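Planner notes: is the new release worth the upgrade?
5 Sep 2025

Trikevura 14 landed in July with a long changelog and a big promise: a task planner that "recovers from its own mistakes." We have heard that one before. The Andalbridge group put it on their two-arm bench and ran the hat-stand task, where the arms pick up a hat and set it on a wire stand, and they shared their logs with us. I read all of them, which I don't recommend.

The headline number is 193 completed runs out of 204. That sounds great until you open the files. In 124 of the completed runs the planner never called its recovery code at all, so those tell you the grasping is decent and nothing else. The other 69 are the ones to look at, and the logs don't say what went wrong before the retry. They say "state mismatch" and then "resolved." Resolved how? A second grasp from the same pose would print the same line as a full replan.

I'm also not sold on the perception side. Henero, the segmentation add-on, gives one confidence score per object and keeps it even when an arm covers half of that object. Soft things suffer most. A bucket hat with a wrist and a few loops of cable across the brim is a different shape to the camera than the same hat lying clear, and I'd want that score to drop. In the logs it hardly moves. Wire stands have the opposite trouble, because most of what the camera gets is whatever sits behind them.

One thing I do like: the new timeline viewer. You can scrub both arms together and see which one is waiting on the other. It should have shipped years ago.

My advice is to hold off if your current setup works. If you upgrade anyway, turn on verbose retries first (it's off by default, for reasons I can't guess) and keep the old config. The bench layout has one arm's wrist down on the navy hat and the other gripper open, with the stands farther back on the table.

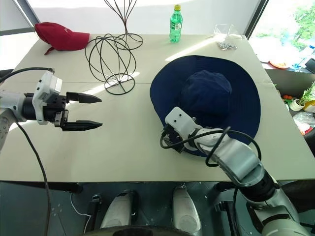

Ajayi drops its old config format

The Ajayi motion library will stop reading the old config files in its next release. The converter handles joint limits fine but skips custom tool offsets without a warning, so check those by hand.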